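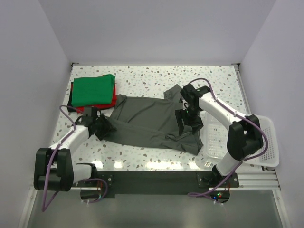
Du pliage des vêtements sombres et de l'ordre des piles

24 août 2020

Le présent billet fait suite à celui de mars, consacré au tri du linge avant lavage. Plusieurs lecteurs ont souhaité que soit traitée l'étape suivante, à savoir le pliage proprement dit et la constitution des piles. Il convient de rappeler que les indications données dans ces pages n'engagent que leur auteur et qu'elles ont été établies dans un logement de dimensions modestes, équipé d'une seule armoire.

1. De la surface de travail

Le pliage sur le lit est à proscrire. Le matelas cède sous la main, les plis se déplacent et l'ouvrage doit être repris. Il est préférable de disposer d'un plateau dur, lisse et dégagé en son milieu, la pile des pièces déjà traitées étant reléguée dans un angle, au fond, et le panier placé sur le côté. Un plateau blanc moucheté de petits éclats gris, beiges, brun rosé et vert pâle, à la manière du terrazzo, présente un avantage certain pour le linge foncé : le contour du vêtement s'y lit immédiatement, et une manche mal rabattue ne passe pas inaperçue. Le même plateau est moins commode pour les chemises claires, sur lesquelles il faudra revenir dans un prochain billet.

Madame Thitima Chaimongkol, qui a bien voulu relire une première version de ce texte, recommande pour sa part une simple couverture pliée en deux sur la table de la cuisine. Cette solution est recevable, à condition que la couverture ne peluche pas.

2. Du vêtement gris foncé

Les pièces gris foncé sont celles qui occasionnent le plus de reprises. Le vêtement est d'abord étalé dans toute sa largeur, de gauche à droite, avant tout rabat. Les parties étroites, manches ou pans, sont ensuite ramenées en diagonale vers le corps du vêtement. On veillera à ce que leur extrémité ne reste pas chiffonnée vers l'arrière, car cette petite masse de tissu se retrouvera au cœur du pli et fera basculer toute la pile.

Le bord supérieur est d'ordinaire satisfaisant dès le premier essai. Le bord inférieur, en revanche, tend à descendre d'un côté, et c'est dans l'angle correspondant que se rassemblent les faux plis. Il est conseillé de lisser cet angle du plat de la main, en partant du centre, avant de replier la bande du bas. Le pli une fois marqué, toute correction devient fastidieuse.

Les pointes qui dépassent du bord principal seront rentrées en dernier. L'auteur a longtemps procédé dans l'ordre inverse et ne le recommande pas.

3. De la pile

L'usage retenu dans ce foyer est de superposer les pièces par format et non par couleur. Il en résulte des assemblages peu harmonieux, tels qu'un linge vert vif posé sur un rouge, avec du noir qui apparaît sur un côté. L'inconvénient est de pure forme. La stabilité de la pile y gagne, et chaque pièce demeure identifiable par la tranche.

On prendra garde cependant à la pièce du dessus. Un coin relevé ou légèrement froncé sera écrasé par la suivante et conservera sa marque jusqu'au prochain repassage. Il suffit de le rabattre avant de poursuivre. La hauteur de la pile est limitée à 18 centimètres, soit la hauteur utile des rayonnages Vilik dont l'armoire est pourvue.

4. Observations reçues

Monsieur Volker Grube signale que les boîtes Bokby, évoquées en mars, se déforment lorsqu'elles sont trop remplies. Il en est pris acte. Les pulls ont depuis lors été transférés sur l'étagère basse, et les boîtes sont réservées aux écharpes.

Madame Vasanthi Khan demande si la méthode convient aux vêtements à capuche. La réponse est affirmative, la capuche étant rabattue à plat sur le dos avant les manches. Les cordons doivent être glissés à l'intérieur.

Les commentaires demeurent ouverts sous ce billet. Le prochain portera sur les draps-housses, sujet pour lequel les contributions des lecteurs seront reçues avec reconnaissance.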